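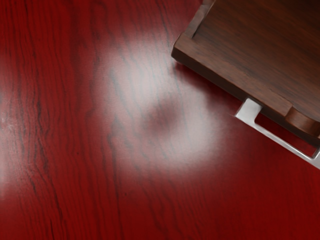

Red wooden tabletop with a glossy finish and dark, wavy grain.

Guides > Tutgate Finishing Set > Section 3: Wiping varnish on flat tops

This is the part of the job everyone looks forward to! The sanding is behind you, the dust is out of the room, and the grain is about to come up dark and lively. Give yourself a free afternoon for the first coat and don't rush it.

Before you start, check that you have the Avum wiping varnish, two lint-free cloths, the grey sanding pad and a pair of gloves. The Callex brush in the set is for legs and edges, so you can leave it in the box for now.

CAUTION: Cloths soaked in varnish can heat up and catch fire by themselves. Lay them flat outdoors to dry, one layer thick, and never leave them in a heap or a bin.

1. Open the windows and switch off any fan heater.

2. Stir the varnish slowly with a flat stick. Shaking the tin fills it with bubbles, and they will follow you all the way to the tabletop.

3. Fold the first cloth into a pad that fits your palm, with no loose corners. Pour a little varnish on to it until the face is damp.

4. Wipe in long, straight passes with the grain, from one end to the other. Overlap each pass slightly and keep going – a missed patch can wait for the next coat.

5. After the last pass, crouch down and look across the top towards the light. Drips along the edge can be picked up with the dry cloth while they are still runny.

6. Leave the top alone for 40 minutes, then touch the underside of an edge where you also wiped a little. If it drags, give it longer.

7. Leave overnight. Next day, rub lightly with the grey pad, wipe off all the dust and repeat steps 2 to 6.

Note: Three coats make a good, bright shine on most close-grained woods. Open-grained woods such as oak often want one or two more, and it is lovely to watch the pores slowly fill.

Note: If you bought the Jafarzadeh red stain as an extra, put it on before the first coat and let it dry for a full day. Try it on an offcut first. The colour gets much richer under varnish!

For a mirror finish, wait two weeks after the last coat, then wet-sand very gently with 1000 grit and a drop of soapy water. Dry the top, look for dull spots, and buff with the polish from Section 4.

Comments (3)

mapleandme
Did my hall table over the May bank holiday and I'm thrilled with it. Step 5 saved me from a nasty run at the corner.

Oldbench45
Can this go over wax? Mine was waxed for years.

slowcoat
Get all the wax off first with white spirit, plenty of clean rags, then sand. Mine peeled when I skipped that.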